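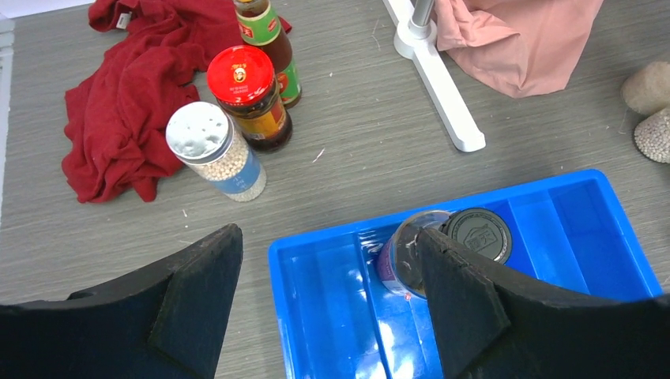
Looking after royal souvenirs at home

Collecting > Care and cleaning > Royal and commemorative

6 minute read

2025-04-08

Most houses have a few of them somewhere. A jubilee mug, a coronation tin full of buttons, a tea towel from a royal wedding that was never used. Very little of it is worth much money, but people like to keep it, and most of the damage done to it is done by washing, sunlight and lofts. These tips are for ordinary pieces. If you have something valuable, have it looked at before you clean it.

Mugs, plates and loving cups

Keep them out of the dishwasher. The portraits and crests on most mugs from the last hundred years are transfers, and on cheaper ones the transfer sits on top of the glaze. Gilding goes first, usually on the handle and rim, then the reds.

Wash one piece at a time in a plastic bowl with lukewarm water and a drop of washing-up liquid. Take your rings off. Use a soft cloth, go lightly over the gold and don't soak anything that has been glued.

Tea stains inside a mug will usually come off with bicarbonate of soda made into a paste. Keep it off the outside. Bleach gets under the glaze through fine cracks and can make it flake months later, so leave it alone altogether on older pieces.

Don't hang mugs by their handles if they matter to you. A handle that has been mended once will go again. Don't stack cups either. If plates have to be stacked, put a sheet of kitchen paper between each one and keep the pile to six or so.

Carol Sowerby in Hebden has nearly 1000 pieces and keeps the best of them behind glass on a north-facing wall. She dusts with a clean make-up brush and washes everything once a year, in September, when the summer visitors have gone.

Tins

Biscuit and toffee tins rust from the seams and from the inside of the lid. Wipe them with a barely damp cloth and dry straight away, with a hairdryer on cool if there are deep seams. A thin coat of clear wax polish helps, but try it on the base first. Some printed tins from the 1930s lose colour to anything with solvent in it.

Old rust on bare metal can be rubbed down with very fine wire wool. Stop when you get near the picture. Scratches in the printing can't be put right at home, and touching them up with enamel paint nearly always looks worse.

Store tins with the lid resting on, not pressed down. A tight lid traps damp and is the usual cause of bent rims when somebody goes at it with a spoon handle.

Tea towels, flags and bunting

Paper flags can't be washed. Brush them and lay them flat.

Cotton bunting made before the fifties often isn't colourfast. Damp a white cotton bud, hold it against the red for a minute, then do the same with the blue. Any colour on the bud means you don't wash it. Shake it out of doors and leave it there.

Linen tea towels that have been folded for years will wear through along the creases. Refold them in a different place every so often, or roll them round a cardboard tube covered with acid-free tissue. Iron on the back and never over a stain, as the heat will set it.

Glenys Garside wrote in to say that she tacks hers to a cotton-covered board with long loose stitches and frames them. This works well. Use a frame deep enough that the cloth doesn't touch the glass, and hang it away from the window - a year of full sun will turn the blue to grey.

Newspapers, programmes and postcards

Newsprint goes brown whatever you do, but it goes slower in the dark. Keep papers flat and unfolded if you've the room. Take out paper clips and staples that have started to rust, and throw away rubber bands. Don't use sticky tape on tears and don't laminate anything.

Old photo albums with peel-back sticky pages are bad for postcards. If a card won't lift, try sliding dental floss behind it with a slow sawing motion. Give up if the back starts to tear.

Where to keep it all

A bedroom cupboard on an inside wall is better than the loft, the garage or the cellar. Lofts get very hot and then very cold, and transfers and glue don't like either. Wrap china in plain tissue, as newspaper ink comes off on white glaze.

Write a list. Give each piece a number in pencil on a tie-on label, and put down where it came from and who gave it to you. Families lose this first. Photograph the marks on the base while you're at it and keep a copy of the list somewhere else, with your insurance papers for instance.

Check the cupboard for silverfish twice a year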